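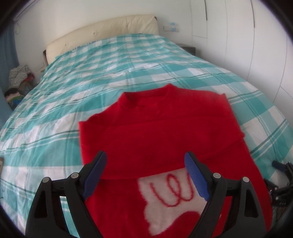
The pattern cost 2 dollars more than a ball of decent sock yarn, and for that I got a license to look at it on one phone. I should have read the small print. Knitters are good at small print, or so we like to think, having spent our evenings squinting at charts.

Subscription knitting has been creeping up on us for a while. Prestano, the largest of the new pattern apps, lets members browse 170 sweater designs for a monthly fee. Stop paying and your library goes gray. The row counter still works, I'm told, but the row it is counting disappears.

The pitch is convenience. The chart scrolls as you knit, the sizes you don't need are hidden, and corrections arrive without your having to hunt for them. I tried it for a month on a plain raglan called Vallby. The scrolling is pleasant. The hidden sizes are a real improvement over circling numbers with a pencil. The corrections worried me, though. One came through on a Friday while I was past the armholes, and it changed the stitch count for the yoke. The app didn't keep the old version, so I had no way to check which instructions I had been following.

I put this to readers of our October newsletter and expected a pile of complaints. The mail was more divided than that.

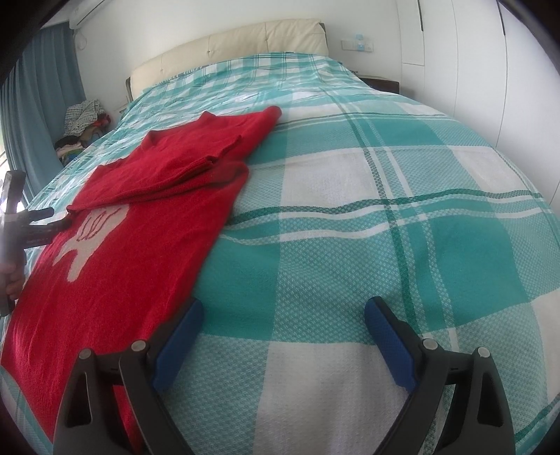
Noh wrote that she had lost more paper patterns than any app could ever take from her, and that she'd gladly pay to have somebody else keep them in order. She had finished three pullovers on her subscription after years of finishing none.

Fair enough. I have a drawer of loose pages too, and at least one is a left sleeve with no matching sweater. But a messy drawer is still my drawer. A pattern bought in 1980-something can be knitted tonight if the page turns up, and I doubt the same will be said of anything I rented this year.

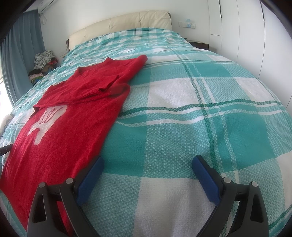
The smaller shops are not all going the same way. Skistora still sells plain files, with every size on the page and a dated list of changes at the back. Its patterns cost more, up to 75 percent more than a month of the app, and there is no clever counter. I printed one at 80 percent to save paper and could barely read it — my own fault.

Prestano says a download option is being considered. It said so last winter as well. Until it shows up, I would copy out the numbers for your size by hand before casting on, and keep the page in the bag with the yarn.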